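Trament Church Furnishings
Home > Sanctuary & Chapel > Kneelers > Benness Folding Kneeler

Benness Folding Kneeler, single
$390
Free fabric samples on request

If you have ever carried an old oak prie-dieu up a flight of stairs the evening before a wedding, you will understand why we started making the Benness. We love those old kneelers dearly (there are two in our own front hall, and neither is leaving), but they were built to stay in one place for a century, and so many parishes, chaplaincies and families these days need something they can set out for an hour of prayer and then put away again. The Benness is a proper kneeler, with a sloped shelf for your book and a good deep pad for your knees, and it folds flat enough to stand behind a sacristy door.

We began with a single pair for a hospital chapel in Stemoten, where the room is shared and everything has to be cleared by suppertime. The chaplain there kept sending us notes, bless her, and nearly every one of them made the kneeler better. The shelf got a lip so the breviary wouldn't slide off. The pad got wider. The feet got felt. By the time we were finished we had a kneeler we wanted at home too!

What it is like to use

The kneeling pad sits low and level, with a firm layer underneath and a softer one on top, so you don't sink through to the board halfway through a decade of the rosary. The pad is 5 inches thick at the edges and keeps that thickness well. The armrest is rounded over along the front, which your forearms will thank you for, and the book shelf below it is 11 inches deep, plenty of room for a hand missal, a hymnal and a pair of reading glasses.

Opening it takes one motion. Stand it upright, draw the kneeling board toward you, and let the side braces drop into their slots. To fold it again, lift the braces and push the board back. Please keep little fingers clear of the braces while you do.

Fabric

The standard covering is Kárason wool, a close weave that comes in wine red, moss, black and a soft undyed cream. It wears beautifully and brushes clean. For wedding and anniversary use we also sew a slip-on cover in white cotton, sold separately, which ties underneath with tapes and can go straight in the washing machine. If you are matching existing cushions or an altar frontal, do ask us for samples before you order, as colors on a screen are never quite what they are by candlelight.

In the box

Benness kneeler, assembled and folded
Kneeling pad with your choice of wool cover
Spare set of felt feet
Small hex key for the hinge bolts

Looking after it

Dust the frame with a dry cloth and wipe it now and then with a barely damp one. We use a plain wax finish, so skip the spray polishes, which leave a film that catches lint from the pad. Candle wax on the wool should be left to harden and then lifted off with the back of a spoon. Once a year, or whenever you notice a little sway, snug up the hinge bolts. They should be firm but still let the board swing.
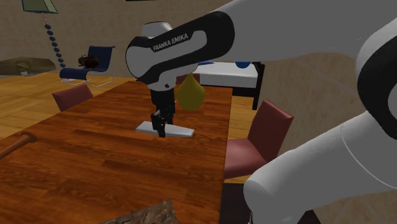
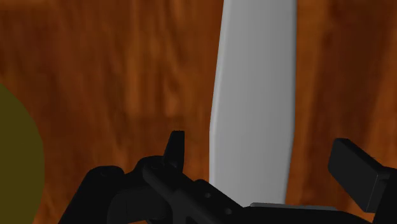
Ordering and delivery

Each kneeler is made to order and leaves our shop within 5 weeks, a little longer in the run-up to Easter and again in May, when the First Communion orders all arrive at once. We pack it in a single carton and it can be carried by one person. Parishes may order on account; just write the name of the parish and a daytime contact in the notes box at checkout.

If the Benness doesn't suit, send it back in its carton and we will refund the price of the kneeler. Slip-on covers can be returned if they haven't been washed.

Often bought with it

Benness slip-on cover, white cotton
Kárason wool pad cover, spare
Stemoten book rest, tabletop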